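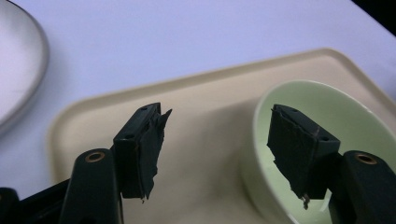

Why the plastic comes out wet

A ceramic plate leaves a commercial dishwasher and dries in the rack. The plastic tray beside it, washed in the same water for the same time, is still beaded when the next load goes in. Kitchens have treated this as a machine fault for decades. In most cases the machine is working as designed, and the explanation lies in how much heat each piece can carry out of the final rinse.

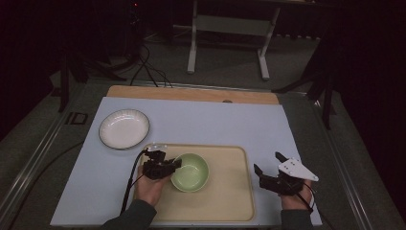
Barrett Halvorsen
Technical Editor, Grullow

Drying in a rack is mostly evaporation, and evaporation needs energy. A commercial machine without a blower supplies nearly all of that energy during the wash and the final rinse, when hot water heats the ware. Once the door opens, each piece has to dry on what it has stored.

The stored heat depends on the mass of the piece, its specific heat and how far its temperature is above that of the room. Per pound, common plastics hold more heat than ceramic does. A plate, however, weighs several times as much as a plastic piece of similar area, and the extra mass more than makes up the difference. A thin-walled plastic part has little in reserve. It cools within a short time of leaving the hood, and the water left on it after that point evaporates at close to room conditions.

Conductivity is the second factor. Heat moves slowly through plastic, so a droplet cools the patch of material under it faster than the surrounding wall can replace the loss.

The third is the surface. Water spreads on a clean glaze and forms a thin film with a large area exposed to air. On polypropylene and similar materials it pulls into beads, which have less exposed area for the same volume and sit in corners and around molded rims. Rinse aid lowers the surface tension of the water and flattens the beads, but products blended for glass and china often do less on plastic. Some suppliers sell a separate formula for kitchens with mostly plastic ware.

Leif Kvam runs the test kitchen at Padomar, which molds serving ware for hospitals and schools. His group weighs pieces dry, washes them, and weighs them again at set intervals. In a January series it compared 11 shapes molded from one grade of resin, so that only geometry changed between samples.

"The material gets blamed for everything," Kvam says. "We held the material constant and still got a wide spread. The worst shapes had a raised border with a tight inside radius. Water collects in that radius and you can't evaporate your way out of it. It has to drain."

Drainage is largely a racking question. Flat pieces stood close to vertical shed most of their water under gravity before evaporation matters. The same pieces laid at a shallow angle hold a pool along the lower edge. Bowls drain well when inverted, except for the recess inside the foot, where many designs leave a ring of water. A notch in the foot solves this at almost no tooling cost, and it remains uncommon.

Vellwood, a hospital group with six kitchens on a shared equipment contract, reviewed its racking last year after repeated complaints of wet nesting, the trade term for stacking ware before it is dry. Stacked wet surfaces hold moisture between them for hours, and food codes in the United States call for air drying before storage. Towel drying is not an accepted substitute.

Rosalind Tillman, who manages ware handling for the group, changed the rack pattern first and the chemicals second. Average time on the drying shelf for plastic bowls fell by roughly 14 minutes. "The racks were most of it," she says. "We had been running plate racks for everything because we owned plate racks."

Her kitchens also stopped raising the rinse temperature in response to wet plastic. Hotter rinse water adds some stored heat, but the gain on a light part is small, and repeated exposure near the softening range warps thin walls. A warped piece rocks in the rack and drains toward the wrong corner.

Forced air is the remaining option. Blower dryers attached to the exit end of a conveyor machine strip beads mechanically and replace the humid air around the ware. Hollis Calloway, a service engineer with Aasen, notes that they are often undersized or aimed for plates. He asks customers for a sample of their lightest piece before setting the nozzles, as a blower strong enough for a deep bowl can flip a shallow lid.

Aasen's current dryer has six nozzle positions. Calloway records the setting for each rack type on a card fixed to the machine, and checks the card against the racks actually in use at every service visit.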